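Cloth cell, notebook, May

Start 09:15. Carrying on with the grasp point selector for the flat garment task. Branch is Vesov/pinch-refine, rebased on main last night. Larysa has the planner machine until lunch, so planning runs on the spare box and the timings below shouldn't be compared with last week's.

State at start of day: the selector proposes a pinch on the near edge of the garment, the arm goes down, the fingers close, and the controller reports a grasp if the finger gap stays above threshold after closing. The threshold was set by Ekrem on the thick cotton samples. On T-shirt jersey a single layer leaves so little gap that the reading sits inside the encoder noise. So "grasp reported" means very little for thin cloth, and any success figure from the logs before today needs treating with care.

Changed the check. The gap is still read, but the decision now comes from the wrist camera: crop a fixed window at the fingertips, run the crease segmenter on it, and look for folds radiating from the pinch. If the fold score is over the limit and the gap is not fully closed, call it held. Weights are Zamfira's, trained on the Ilter set, no fine-tuning. Inference is 15 ms on the spare box, fine for a check that runs once per grasp. 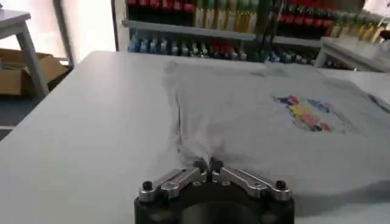 First problem was the crop. The window was defined in pixel coordinates from the old camera bracket and sat too low, so half of it was finger and the segmenter was scoring the slots in the aluminium as creases. Moved the window to be computed from the hand-eye calibration and the current finger opening. Also added a static mask for the finger arms and the black knobs at their ends. False folds on an empty close went away after that.

Second problem is the print. The segmenter puts spurious edges along the boundaries of coloured patches. With the pinch well away from the graphic it makes no difference. With the pinch near it the score goes up whether or not anything is held. Tried converting to luminance only, small improvement. Tried subtracting a frame taken just before closing, better, but that needs the wrist to be still between the two frames and it isn't quite: the force controller is still settling. Put a 9-cycle wait after contact before the first frame. Ugly but works for now. Proper fix is to trigger on wrist velocity; ticket opened, assigned to me.

Background: the shelves get into the upper part of the wrist view at low pitch, and the garment segmenter sometimes took the lower shelf as cloth. Clipped the cloud to the table plane plus a margin before segmentation. Should have been there from the start. Janelle points out that the clip uses the table height from the config file, and that file was last edited before the table was levelled. Re-measured and committed.

Ran 15 grasps with the new check, me labelling each by eye before looking at the output. It disagreed with me on two. Both were one layer held by the very tips, which I had called held and the check had called missed. I would sooner it erred that way, a retry is cheap. Worst run for logging is 3428: the recorder dropped the joint topic halfway through, so don't use it for replay. The video is fine.

Planner: the lift after a pinch still goes straight up, which drags the far side of the shirt inwards and leaves a long crease. Vilhjálmur wants an arc that follows the cloth length estimated from the cloud. Agreed in principle. The Plotine interface only takes waypoints, so the arc will have to be sampled on our side and the blend radius set by hand.

To do:
- velocity trigger in place of the fixed wait
- repeat with the pinch next to the print, same labelling method
- ask Larysa whether the Hrytsenko logger can flag dropped topics during a run
- lower the closing speed for jersey, currently the same value as for towels
- delete the old pixel window from the config so it can't be picked up again

Stopped 17:40. Arm parked, branch pushed, tests pass except the replay one, which still expects the old gap threshold.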